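How I Get Wrinkles Out of a Tablecloth Without an Ironing Board

I own eight tablecloths and no ironing board. The board went when we moved into the apartment on Riedl Street, where the hall closet is basically a shelf with a door on it. I figured I'd buy a folding one eventually, and then September came and I had people over and a linen cloth that looked like it had been slept in. So I worked out another way, and I've done it like this ever since!

What you need

A table bigger than your ironing area
A thick cotton blanket or two old bath towels
A flat sheet you don't care about
A spray bottle with plain water
An iron (a steamer works for polyester, but it's hopeless on linen)

Step 1: Read the tag

I know, I know. But cotton and linen can take a hot iron, and polyester will go shiny on you in a second. If the tag is gone, start on the lowest setting and try a corner of the hem first. My neighbor Reto Berchtold melted a neat little triangle into a party cloth this way and now keeps a fruit bowl on top of it.

Step 2: Pad the table

Fold the blanket in half and lay it flat, then put the sheet over it. You want enough padding that the heat doesn't get through to the table finish. If you have a varnished table you love, use both towels as well, or do the whole thing on the floor. Smooth the sheet out with your hands before you start, or you'll press its creases right into your good cloth (ask me how I know).

Step 3: Dampen it

Lay the tablecloth over the padding and mist it all over. Then roll it up like a sleeping bag and leave it for 30 minutes. This is the bit I used to skip, and it makes more difference than anything else on this page. The damp evens out and the iron just glides. For heavy linen I'll leave it rolled up a while longer and go make dinner.

Step 4: Iron from the middle out

Unroll it and start in the center, working toward the hems in long straight strokes. Don't go in circles, it stretches the weave and you end up with wavy edges. Let the finished part hang over a chair back so it doesn't bunch up on the floor. Dark colors get ironed on the wrong side, always. Green and navy show shine marks worse than anything else I own.

Once you think you're done, get down low and look across the cloth. Creases in the middle are easy to miss from straight above.

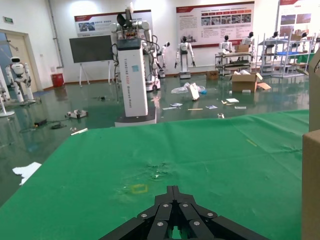 Step 5: Let it cool flat

Leave it alone for a few minutes before you fold it. Warm fabric takes a crease very happily, and you'll be back to Step 3. If it's going straight onto the dinner table, great, you're finished.

Step 6: Roll it for storage

I roll mine around cardboard wrapping paper tubes with a bit of tissue paper in between, and they stand up in the back of the closet behind the coats. Three to a tube is my limit, any more and the inside one gets crumpled.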